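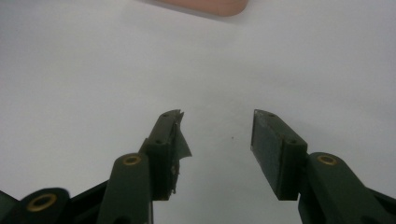 From: Hala Morsy
To: home-machines list
Subject: Re: can any of these things do a load of dishes yet?

Hi all,

Sorry for the slow answer, November ate me alive. Quoting the bit I wanted to get to:

> My sister-in-law saw a clip of a robot unloading a dishwasher and now
> wants to know if she should hold off on buying a new one. I said no.
> Was I right? And is anyone on here still hopeful about this stuff, or
> have we all gone back to arguing about vacuums?
> -- Ospina

You were right! Buy the dishwasher. I say this as somebody who is still very hopeful (and still happy to argue about vacuums, for the record).

I spent a good part of the fall helping out at Wakholm, where they're trying to get a machine to clear and wipe a kitchen table. That's the whole job. Plates off, cups off, wipe it down. My nephew can do it, badly, while looking at his phone. We gave the arm 2000 tries at picking up a cup and it got pretty good with the cups it knew. Then I brought one from home with a skinny handle and it was like watching a dog meet a balloon.

What I didn't expect is how much of the trouble is boring hardware stuff. Everybody on this list (me too) loves to talk about the brains, but look at the grip pad on the left finger in the photo. It's in rags, peeling off in a flap that sticks out past the side of the finger, and the pad on the right one looks fine. Same bracket, same pair of screw holes, all of it. A torn pad like that can catch the rim of a bowl before the rest of the finger gets anywhere near it, and then you're chasing a "software bug" for an afternoon. Ask me how I know. I now check the pads before I even get my coffee.

I did try two other kinds of pad. The Nistik sheet was grippy but left crumbs on everything, so wiping the table became a job for me instead of the machine. The Dindero stuff held up for more than 5 days, and I was ready to throw a party, until somebody handed it a greasy fork.

So where are we? My own guess, worth what you paid for it:

Folding towels: yes, if they're flat and dry and you've got the patience of a saint.
Clearing a table: cups and plates, mostly. Forks, ugh.
Unloading a dishwasher: in a clip, sure. In my kitchen, with the bottom rack that sticks, no way.
Packing boxes on a shop floor: closer than any of the above, as long as the boxes don't change much from week to week.

I'd love to hear from anyone doing the shop-floor side, mainly how often you swap pads and whether you glue or tape. We've been taping and I'm ready to give up on it. Someone told me to rough up the plastic with sandpaper first and I haven't tried that yet, so if you have, tell me what grit.

Ospina, say hi to your sister-in-law and tell her to get one with a decent silverware basket. I have opinions on those too but I'll save them for another thread.

Hala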